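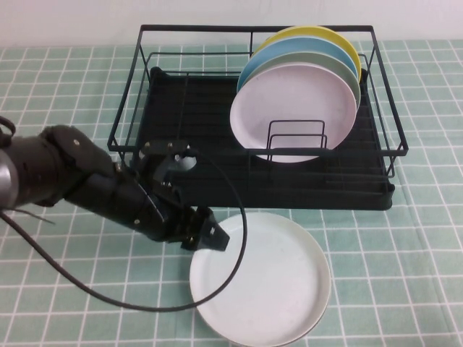 Wire dish rack on the table instead of the counter – anyone else?

tansy_64
So our counter is tiny and I finally gave up and moved the black wire rack over to the table, on top of the mint green checked cloth. Plates stand up in it fine. My question is the cloth. Do I leave it under there or is it going to get gross? My sister says gross. I like how it looks!

Worku
Your sister is right, sorry. I did this for one winter and the cloth under mine smelled like a pond. Get a bigger tray.

hinata.ikeda
Depends on the cloth! Mine is the wipe-clean kind and it's been fine since November. If yours is cotton, then yeah, put something under the rack or wash it every few days.

tansy_64
It's cotton. Ugh. I don't want a bigger tray though, the table is where we eat and it's one more thing to move.

Worku
You're already moving a whole rack every time you eat?

tansy_64
No, we just sit at the other end, lol. There are only two of us.

mindside
I'm going to disagree with everybody and say dry the plates by hand and put them away. A rack on a dining table means you never put anything away. Ask me how I know.

hinata.ikeda
@mindside some of us have a life – I'm not towel drying plates at 9 at night. Air drying is fine.

dultuleck
Old bath towel folded in 4 under the rack. Swap it when it's damp. You can still see most of your nice cloth. Also leave a gap between the plates if you have the room, mine dry way faster that way.

tansy_64
Ooh, a towel I can do. I have a white one that might not look terrible with the green.

Worku
Still think a bigger tray is less laundry but ok.

mindside
Or a smaller rack?

tansy_64
Not buying another rack, this one's only a year old. Going with the towel, will report back if it starts to smell.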